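Budgeting for a laundry robot: what I'd put on the list before the robot

I've been writing this tips page long enough that the mail has changed. It used to be grass stains and scorched pans. Now I get a steady drip of letters asking whether it's worth saving up for a pair of robot arms to hang the washing, and what else you'd have to buy to go with them. So I've spent the winter reading spec sheets with my coffee, and I have opinions!

First, write down the job before you look at a single price. I mean the whole job, on paper. "Laundry" is no use. "Take a T-shirt out of the heap, get a hanger in through the neck, put it on the rack" is something you can ask a seller about. When I called Drisard I read them my sentence word for word, and the answer got a lot shorter and more useful than the brochure had been. They do shirts. They don't do fitted sheets (who does?).

Ask to see it done with your kind of clothes. A stiff new shirt on a stiff new hanger is the easy version. Bring the thin, saggy white tee that's been washed to death, something heavy like denim, and a kid's top with a tight neck. If the seller only wants to show you their own stack, I'd keep my wallet in my bag.

One arm or two? I went back and forth on this all through the season. One arm is cheaper, of course, and fine for moving things from a basket to a shelf. For hangers I'd want two, so one can hold the cloth while the other deals with the hanger. If two is out of reach this year, I'd wait and save. Buying one now and adding the other later sounded clever until Omoregie told me the second would need a new base and a fresh setup visit.

Now the boring money, where most budgets go wrong. I priced mine with Trustness, and these were the extras that weren't in the headline figure:

Setup visit: $415. It covers one room. Move the thing to another room and you pay again, so pick your spot first.
Spare finger pads: $40 a set. I'd plan on 2 sets for the first year.
Service plan: billed yearly, and the first bill comes in September whatever month you bought it. Ask for it to be prorated. They said yes when I asked, and I doubt they'd have offered.
Electric: have somebody look at the outlet you mean to use. An extension cord across the laundry room floor is a bad idea with or without a robot.

Measure your floor, then measure it again with everything in it. Rack, table, the mat you step on, the door swinging open. I taped out the footprint with painter's tape and lived with it for a week, and I tripped over nothing but learned that my ironing board had to go. A hard, level floor is a blessing. On carpet I'd ask for a trial in writing.

Hangers! Please don't overlook these. Mine were a jumble of wire, wood, velvet and whatever came home from the dry cleaner, and every seller I talked to winced a little. Get one kind, plastic, all the same shape, in a color you never wear. Bright red or orange is easy to pick out against white cotton, for you as much as for any machine. Vinley sells them in bundles of 40 and that did our whole house.

Same goes for the rack. A plain, open one with the bar at a decent height and feet that don't wobble. Skip the kind with wheels unless they lock. And get yourself a long table for the heap, because digging in a deep basket is hard on your back too, and you'll use the table every day even if you never buy the rest of it.

Keep cables off the floor and away from the wet end of the room. Ask how long they are before delivery day.

Last thing on money: give yourself a stopping point. I wrote down the most I'd spend, extras included, and I gave it 4 months of saving before I'd look at the number again. I'm still saving. Meanwhile I've got the matching hangers, the rack and the table, and laundry day is already quicker.

If you've bought a pair and kept the receipts, write in and tell me what the extras came to. I'll add them to the list.

Page last updated 11th February

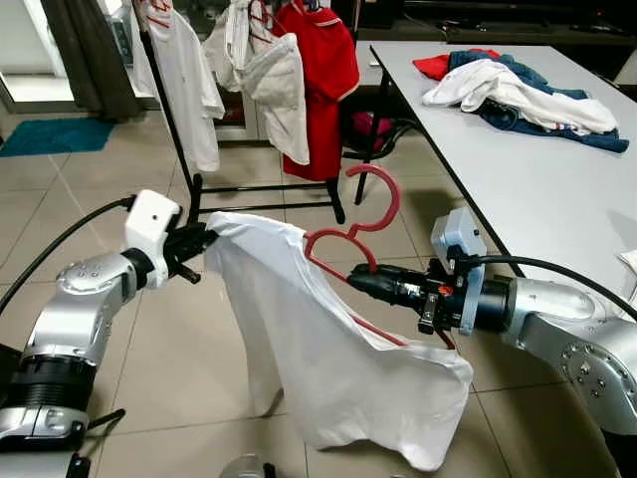
Two arms, one white T-shirt and a red plastic hanger.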